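Let the Guest Room Be a Room

When I moved to Stornau, my landlady Rosângela Araújo showed me every room of the house except one. That door stayed closed. It was for guests, she said, and in seven months I saw no guest go in.

I grew up in a home where we had such a room too. My mother kept the good bed there, and my sister and I did our homework on the kitchen floor. I do not blame her. A family wanted to show respect to visitors, and a bed with fresh sheets was the way to show it. But I think today we pay too much for this respect. In my building in Flosau, rent went up by 72 a month last November, and still my neighbors keep a whole room for an aunt who comes at New Year. 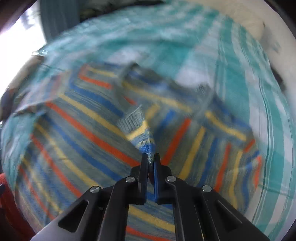

A striped knit blanket, with some blue in it.

My friend Misaki Chiba does not agree with me. She says a house without a place for guests becomes a selfish house, and people stop coming. I took this seriously — she has more visitors than anybody I know. But her visitors sleep on a sofa in the room where she also sews and pays her bills. They move the thread from the pillow and they sleep well.

So I would ask for something small. Put a desk in there. Let the child have the room, and when the aunt comes, let the child give it to her for three nights. The aunt was also a child in a full house once, and she will manage.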